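Grukow Automation – Product Updates

1/ Grukow is pleased to announce that its hand-held gripper kit is now open for orders. The kit is meant for teams that teach robots household work and need recordings made in real homes. Over the next few posts we will set out what is included and how the service works.

2/ Each kit holds 2 grippers, one for each hand, along with a carry case, spare fingers and a printed setup guide. The grippers can be used together or one at a time. No robot arm is needed at the recording site.

3/ Our first release covers cloth. Soft goods are a hard subject for robots – a sheet or a towel takes a new shape each time it is picked up, and software trained on boxes and cups does poorly with it.
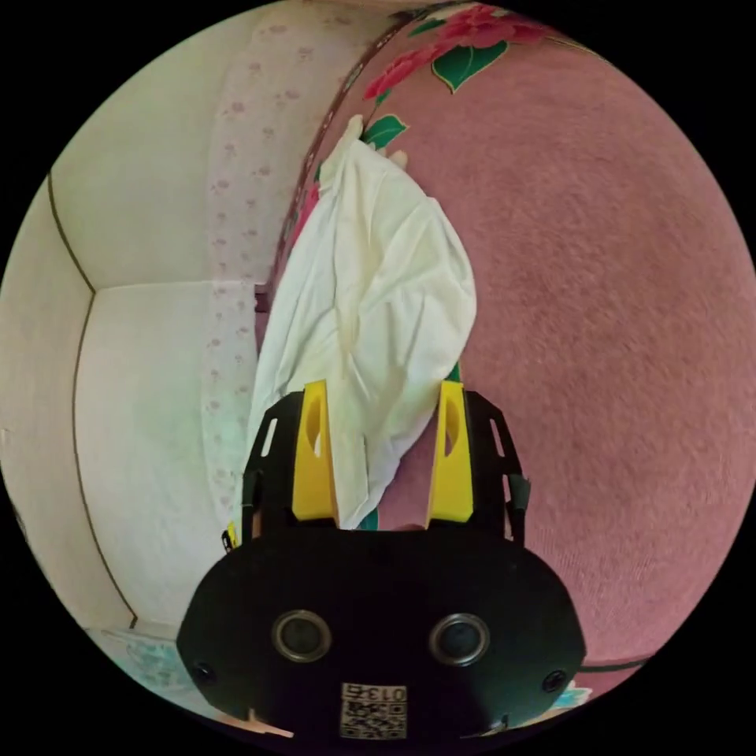

White cloth held between the yellow fingers of a Grukow gripper.

4/ The fingers are slotted and can be changed by hand. Customers who work mainly with thin fabric should order the soft-grip set, offered at no added cost through September.

5/ Kits may be bought outright or rented. The rental plan runs for 36 days and includes one round of operator training, held online or at our Kulholm office. Training takes 85 minutes. Operators do not need a background in robotics.

6/ Consuelo Apaza, who leads our field program, has asked us to share her advice to new operators: "Work at the pace you would use at home. Keep the fingers in view of the lenses, and let the cloth settle before you start the next fold."

7/ We are often asked whether a room must be cleared or specially lit. It need not be. Patterned walls, bedding, curtains and daylight from a window are all welcome, and we ask operators to leave rooms as they are found.

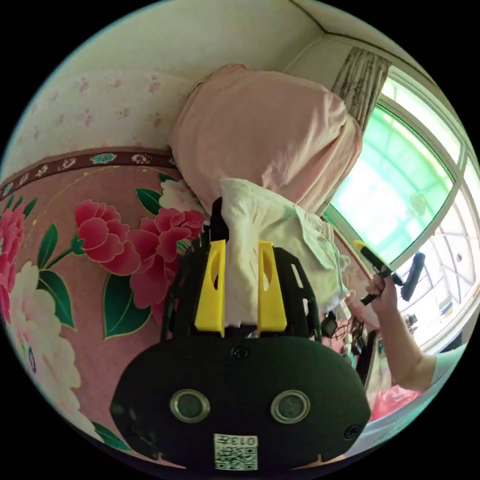 8/ Recordings are sent to our partner Cabrera for review. Cabrera checks each session for dropped frames and poor tracking and returns a short report. Sessions that do not pass may be recorded again during the rental period without charge.

9/ Customers who already use Comero software can load reviewed sessions directly. A plain file export is provided for all others. Please note that the current export tool handles up to 49 sessions in one batch – larger sets must be split.

10/ Orders for the next shipment close at 5 p.m. on the last day of September. Requests for a quote, and questions on rental terms or shipping, may be sent to the Grukow sales desk by direct message.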